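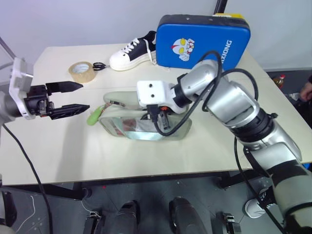 The Zipper Problem

I've been writing about robots long enough to know what impresses people at parties. Backflips, mostly. So when I told my brother-in-law I was flying out to watch two robot arms try to deal with a zippered pouch, he gave me the look you'd give someone who collects gravel.

But I wanted to see it! Soft things are where robots go to be humbled. A box is a box from every side, and it stays a box when you pick it up. A floppy plastic pouch has a different shape every time you touch it, and if you can see through it (the one I watched was pale green and see-through enough to show some reddish and bluish stuff in its side) a camera has a miserable time deciding where the bag stops and the table starts.

The lab belongs to Kershaw, a small research outfit with a big sink and terrible coffee. Elsie Bramwell runs the manipulation group there. She had me stand well back from the table, handed me a granola bar, and told me not to talk to the arms. I hadn't planned to. I did later, a little.

The method her team has been working on is called Velwood, after the street the first version was written on. Most two-armed systems I've seen treat the arms as equals, which sounds fair and works badly. They both go for the object, they tug, the object loses. Velwood gives them different jobs. One arm is the anchor. It comes down over the bag and its only goal in life is to keep things from sliding. The other is the seeker, and it goes looking for whatever part of the object is worth grabbing, which on this pouch is a bright lime-green tab sticking out of one end.

The part I liked best is that the jobs aren't fixed. Before each try, the software scores both arms for both roles and picks the pairing it likes. With the tab pointing left, the right arm goes over the bag and the left one gets the tab. Spin the bag around and they swap. Elsie says the swap took longer to get right than everything else put together, and there was a month (August, she still says it with a shudder) when the arms would both volunteer to be the anchor and just sit there pressing on the bag like two people holding the same door.

Nobody hand-wrote the motions, either. People steered the arms through the job over and over, and the network learned from the recordings. The training set has 3833 of those runs in it. I asked whether more would have been better and Busisiwe Magagula, who built the role-scoring piece, made a face. They'd tried training on a random 2000 of them, she told me, and the results on the pouch barely moved. What did help was variety in where the bag started and which way the tab faced. She would trade a stack of tidy demonstrations for a handful of weird ones any day.

They keep the table messy on purpose, too. Toward the back there was a roll of clear packing tape, scissors with black handles, a black-and-white sneaker lying on its side, and a blue pad with a cartoon face on it, the sort of thing you might kick or punch in a gym. I figured it was junk waiting to be put away. Nope! The clutter stays there so the network can't get lazy and assume that the only thing on the table is the thing it wants. An early version trained on bare tables fell in love with shoelaces. It would ignore the pouch completely and reach for the sneaker, every time, with what I can only call longing.

So how well does it work? Better than I expected, and with some very human-looking flubs. The anchor arm is good. It eases down so gently that I caught myself holding my breath. The seeker is the drama queen. Sometimes it closes on the tab like it's been doing this for years. Sometimes it closes on air, backs off, and tries again from a slightly different angle. The team allows it 4 retries before they call a run failed, and I found the third and fourth ones unbearable to watch.

There's plenty it can't do. If the tab is folded underneath the bag, neither arm wants the seeker job, and you get a long standoff. A bag with a black tab on a dark table is hopeless. And Velwood only splits the work 2 ways, so anything that calls for a third hand (holding the pouch open while you put something in it, say) is out of reach for now. Elsie has ideas about propping things against the clutter, using the tape roll as a sort of extra finger. Busisiwe thinks this is a terrible plan. They argued about it all through lunch, and I learned more from that than from the paper.

A packing company, Clarkeo, has asked about the code, and the group is deciding how much of it to release. Meanwhile they've started on a drawstring bag. I asked how that was going. Elsie offered me another granola bar.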